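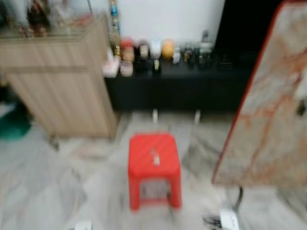 Sunday, after supper

I slept badly again, so I was up at five and wrote my vocabulary list before the kettle boiled. Today's words were "drizzle", "to put off" and "stubborn". I think all three describe my week.

At the choir Nosipho Zwane moved me from the second row to the first. I am not sure it is a compliment. She said my vowels are now good enough to be heard, but my consonants arrive late, like guests who could not find parking. We practised the Sárközi piece for the Stindwood evening, and I lost my place on page 2 every single time. There is a long rest for the altos and I count it in my own language, then I must come back in English. Fergus Sutherland, who stands behind me, tapped my shoulder when it was time to come in. I was grateful and a little ashamed.

We will be 25 singers if the Akberg people join us in September. I hope they do. Their tenors are stronger than ours, although I would not say this to Fergus. 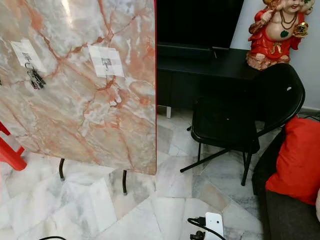
*Photo: N. Zwane*

After practice I walked home by the river instead of taking the 124. The path was muddy and I had the wrong shoes, but the colour of the water was lovely, a sort of grey with green under it. I sang my part quietly the whole way. A man with a dog said good afternoon and I answered him on the note, without meaning to.

I called Mum in the evening. She asked if I am eating properly and I said yes — I did not mention the toast. She remembers all the songs from her school choir and sang me two verses over the telephone. Her voice has become thinner, but she does not miss a word. I wanted to record it and did not know how to ask.

Still to do: return the black folder, learn page 2 by heart, write to my aunt (I have put it off since her birthday). The rain has started again. I will read one chapter and try to sleep before eleven.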